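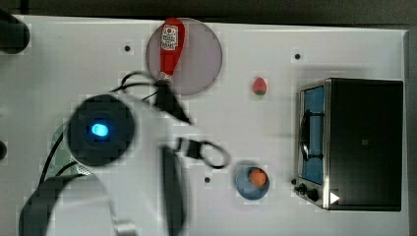
Horkell, 11 February 2019

Chapter 11
Setting Out the Work Surface

Most kitchen work begins on a flat surface. Before anything is washed, cut, heated or served, the cook has to decide what goes on the table and where. This chapter deals with that first step. It covers the surface itself, the dishes that hold things on it, the placing of small appliances, and the handling of bottles and other containers that are taken up and put down many times during a meal.

The photograph that opens the chapter shows a white tabletop with a few things set out on it. A ketchup bottle lies across a round, see-through plate of a pinkish color. A blue bowl, a strawberry and a toaster oven share the same table. These are ordinary items, and they are a fair sample of the kinds of objects discussed in the sections that follow: a dish to put things on, a dish to put things in, a packaged food, a fresh food and an appliance.

Students who have finished Chapter 10 will already know how to clean and dry a work surface. That material is not repeated. If you are starting the book at this point, read the last two sections of Chapter 10 before doing the kitchen work on page 188.

11.1 The surface

A plain, light-colored table has one clear advantage in a teaching kitchen. Crumbs, drips and stray pieces of food show up well against it, so the cook can see what needs wiping. A patterned or dark surface may hide the same spill until someone sets a sleeve in it. Glossy finishes are easy to wipe but can throw back glare from overhead lights, and for this reason a slightly glossy finish is often preferred to a fully polished one.

Check the surface for holes, seams and worn edges. Food can collect in any opening, however small. Where a table has holes in it, keep uncovered food on a plate or board and clean the holes with a small brush at the end of each session. Liquids should be poured over a sink or into a bowl that stands well clear of them.

11.2 Plates, bowls and what they are for

A plate makes a clean area on a table that may be less clean. It also marks out a place. When a bottle, a spoon or a piece of fruit belongs on a plate, everyone working at the table knows where to look for it and where to put it back. A bowl does the same job for loose or wet food, and its sides keep round items from rolling away.

The choice between the two is usually simple. Use a bowl for anything that pours, rolls or drips. Use a plate for anything that must be seen from all sides or picked up with the fingers. A strawberry can go on either one, but several strawberries are better kept in a bowl.

11.3 Bottles

A squeeze bottle may be stored upright, on its cap or on its side. Laid on its side it will not tip over, but it takes up more room and may leak if the cap is not fully closed. Close the cap and wipe the neck before laying any bottle down. A plate placed under the bottle will catch a small leak and spare the table. Turn the label upward when you can, so that the contents can be read without lifting the bottle.

11.4 Placing a small appliance

A toaster oven needs more space than its own outline. Its door must open all the way, and the cook must have a clear spot close by to set down a hot tray. Keep plastic dishes, packaging and squeeze bottles away from its sides and top. Cords should follow the shortest safe path and should not cross the area where food is handled.

Terms used in this chapter

Work surface: the part of a table or counter on which food is handled.
Clear zone: the space left open next to an appliance for hot items.
Holding dish: a plate or bowl used to keep an item in one place during work.

Materials

The exercises on page 188 call for 2 plates, a bowl, a closed squeeze bottle and a toaster oven that is switched off and unplugged. A chart for recording your layout is printed on page 151 of the Brarkier Kitchen Workbook. Make a copy of the chart before you begin, and draw your first layout in pencil.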